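Status: works for trousers, argues with fitted sheets. Read the section on creases before you file anything.

# Callau: a folding log for one bedroom

Callau is a set of folding notes, written on and around a bed. Each entry covers one garment, laid out, folded and put away, with a short record of how it went. The bulk of it is trousers. Trousers are what the laundry in this apartment mostly consists of, and I don't get to choose the laundry.

It started as a text file called `trousers.txt` and should probably have stayed one. Then Ozan Ağca asked if he could use it to settle a disagreement over whether you fold in half or in thirds, and a file that settles disagreements needs column names.

## What's in it

- 77 garment entries, one line each in `garments.csv`
- 50 of those are trousers
- a folder of free-form remarks, some of them useful
- `surfaces.md`, which is mostly about the bed

Shirts are covered thinly. Socks aren't covered at all. There was a sock file, and I deleted it in June for my own peace.

## The surface

Every guide to folding assumes a large, clean, waist-high table. I've never met this table. The bed is what there is, so the bed is the standard surface for everything here, with the bedspread on and the pillows pushed up to the headboard. 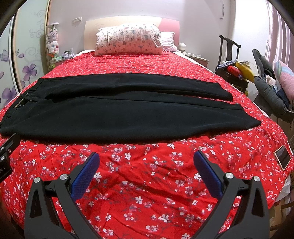 **Defne Coşkun**

Black trousers on the red blossom bedspread are the reference layout for the whole log. They go sideways across the bed, folded lengthwise, waistband at the left and leg openings at the right. Sideways matters. Lay them head to foot and you end up leaning over the mattress with one knee on it, and the knee pulls the bedspread, and the bedspread takes the trousers along.

You'll notice the legs don't finish together, with the upper one stopping a little short. In the log this is called `step`, and it gets a yes or a no. I used to measure it. Then I read back what I'd been doing with my evenings and changed the column type.

Black on red is also the easiest combination to work with. Navy on red is harder than you'd expect after dark, and the one pair of dark red corduroys in the log is marked `unreliable` from start to finish.

## Columns

| Column | Values | Notes |
|---|---|---|
| `item` | text | Whatever I'd call it out loud |
| `color` | text | "Black" covers several blacks |
| `surface` | bed, other | "Other" is the ironing board, tried and regretted |
| `waist` | left, right | Left unless I was distracted |
| `step` | yes, no | Leg openings don't line up |
| `crease` | sharp, faint, none | See below |
| `folds` | number | Folds after the lengthwise one |
| `redo` | yes, no | Be suspicious of long runs of "no" |

A blank cell means I forgot. It doesn't mean zero, none, or not applicable, whatever Ozan's spreadsheet thinks.

## Creases

Most disputes come from this column. `sharp` means you can find the crease with the lights off. `faint` means you can see it running along the leg if you're looking for it. `none` means none, or denim.

A faint crease is still good enough to fold along. Match the inside seams first, let the crease fall where it wants, and smooth toward the leg openings with a flat hand. Smoothing toward the waist only pushes the slack up into the pockets, where it waits for you.

## The fold

1. Pull the bedspread flat. It won't stay flat, but make the gesture.
2. Lay the trousers sideways and put one leg over the other.
3. Tuck the seat point in so the edge runs straight. Skip this and the finished thing has a beak.
4. Bring the leg openings up to just below the waistband.
5. Fold again in half, or in thirds if the drawer is shallow.
6. Move it off the bed before starting the next pair.

Step 6 is there on account of stacking. A stack on a mattress leans toward whoever sits down first, and the log has 4 entries whose only remark is "stack went over."

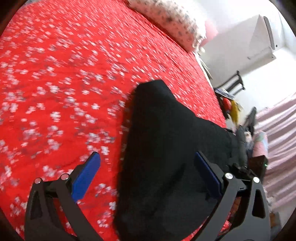 *Black fabric on the red bedspread, wrinkles and all.*

The bedspread has its own opinions. Wrinkles in it come through thin fabric and look like wrinkles in the garment, and you can waste a good while smoothing the wrong layer. Lift a corner of the garment and look underneath. Heavier trousers hide this better, though they also drag more when you turn them.

The pattern does help in one way: a dark edge over small white blossoms is easy to check for straightness, if you're the kind of person who checks. A plain cover gives you nothing to sight along. Doltau, the plain gray spread we own for guests, was used for a week and then sent back to the closet.

## Known problems

- One person did nearly all the folding. She's right-handed and impatient.
- Early entries use "half" for both the lengthwise fold and the one after it. I fixed the ones I could remember.
- The `redo` column improved sharply once I stopped filling it in on bad days.
- Nothing here has been tested on a bunk bed.

## Versions

**Sindosus** is the current one. It merged the two trouser files and lost the comma in "dark, sort of green."

**Giáp** came before it and has 60 entries. Use it only if you need the old crease labels, which were "yes," "ish" and "no."

## Contributing

Send entries as plain text, one garment to a line, in the column order above. Photos are welcome if the whole waistband shows. Please don't send fitted sheets. I've seen the videos too.

Last edited Friday, April 24, 2026, with a pile still to do.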